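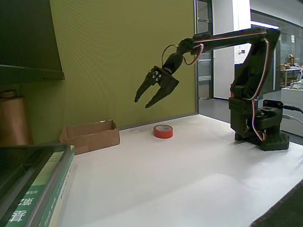

*사진: Urs Schwaiger*

안녕하세요, 저희랑 같이 정리하고 포장할 분을 찾고 있어요! 저는 프릴라우(Prilau)라는 작은 헌책 나눔방을 꾸리고 있는 사람이고요, 책을 모아서 손보고 상자에 담아 필요한 곳으로 보내는 일을 하고 있습니다. 지난 February, 그러니까 2월에 책이 한꺼번에 들어오는 바람에 지금 방 구석구석이 책이에요. 목록에 올려 둔 것만 1442권인데 아직 못 올린 책도 꽤 있어서, 혼자서는 도저히 봄 안에 못 끝내겠더라고요.

그래서 정리 도우미 2명을 모십니다. 책을 좋아하시면 제일 좋고, 책은 잘 모르겠는데 상자 각 잡는 게 좋다 하시는 분도 대환영이에요(사실 저도 그쪽입니다).

## 어디서 하나요

보덴빌(Vodenville) 건물 안쪽에 있는 작업방이에요. 올리브색에 가까운 초록 벽에 하얀 작업대를 붙여 놓고 씁니다. 벽 쪽에 짙은 초록 선반이 튀어나와 있어서 키 큰 분들은 처음에 머리를 조심하셔야 해요. 저는 첫 주에 두 번 박았습니다. 방이 넓지는 않지만 복도로 트여 있어서 답답하지는 않아요.

작업대 위에는 그날 쓸 것만 올려 두는 게 저희 규칙입니다. 얕은 종이 상자, 주황빛 도는 빨간 마스킹 테이프, 그리고 지금 손보는 책. 중국어 책도 들어오는데 제목을 못 읽으셔도 괜찮아요. 책등 글자를 보고 모양대로 맞춰서 같은 시리즈끼리 모으시면 되고, 헷갈리는 건 한쪽에 쌓아 두시면 제가 나중에 봅니다. 중국어 읽으시는 분이 오시면 저는 정말 만세를 부를 거예요!

## 무슨 일을 하나요

거창한 건 없고요, 하루 흐름이 대충 이렇습니다.

- 들어온 책을 꺼내서 먼지를 닦고, 젖었거나 곰팡이 핀 책은 따로 빼기
- 크기별로 나눠서 포딕스(Podix) 목록표에 제목과 번호 적기. 표는 엑셀이랑 비슷해서 금방 익히세요
- 얕은 상자에 책을 눕혀 담기. 세워 담으면 책등이 휘어서 저희는 무조건 눕힙니다
- 상자를 닫고 빨간 테이프로 표시하기. 테이프는 쓰고 나면 작업대 가운데에 도로 놓아 주세요. 이게 꼭 상자 밑에 들어가서 한참 찾게 되거든요 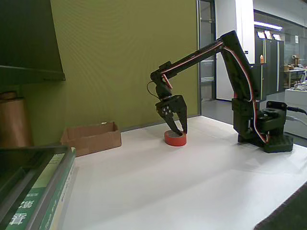

## 언제, 얼마나

한 번 오시면 두 시간 정도 하고, 요일은 오시는 분들끼리 맞춰서 정하려고 해요. 오전이 좋다, 저녁만 된다, 다 말씀해 주세요. 매주 꼬박꼬박 못 나오셔도 괜찮은데, 못 오시는 날은 전날까지만 알려 주시면 됩니다.

수고비는 한 번에 얼마로 딱 정해 드리고, 금액은 첫 통화 때 말씀드릴게요. 교통비는 따로 드려요. 차랑 간식은 제가 준비합니다. 간식은 주로 귤이나 전병인데 부스러기가 책에 들어가면 곤란하니까 먹는 건 복도에서만!

## 이런 분이면 좋겠어요

책이 든 상자는 생각보다 무겁습니다. 그래서 허리가 안 좋으신 분께는 목록 적는 쪽을 부탁드릴 거예요. 경험은 없어도 됩니다. 다만 말없이 혼자 꼼지락거리는 시간이 꽤 길어서 그걸 좋아하시는 분이면 잘 맞을 것 같아요. 음악은 틀어도 되고, 선곡은 먼저 온 사람 마음대로입니다.

종이 먼지에 예민하신 분은 미리 꼭 말씀해 주세요. 마스크랑 장갑은 있는데 장갑은 손이 작은 분께는 좀 클 수 있어요.

첫 목표는 빌렘스(Willems) 도서방으로 갈 326권입니다. 받는 쪽에서 책장까지 짜 놓고 기다리고 있다고 해서 이것부터 보내고 싶어요. 나머지는 천천히 가도 됩니다.

## 신청은 이렇게

이름, 연락처, 가능한 시간대를 적어서 방 문 옆 신청함에 넣어 주시거나, 작업방에 들러서 저한테 바로 말씀해 주세요. 긴 자기소개는 필요 없고, 요즘 읽는 책이 있으면 한 줄만 적어 주세요. 없으면 안 적으셔도 돼요. 신청하신 분께는 제가 한 분씩 전화드리고, 편한 때에 한번 오셔서 방을 보고 결정하시면 됩니다. 둘러만 보고 가셔도 괜찮아요.

친구랑 둘이 같이 신청하셔도 됩니다. 그러면 신청서에 서로 이름을 적어 주세요. 자리가 다 차면 이 글 맨 위에 마감이라고 써 둘게요.

2026-04-07, 프릴라우 드림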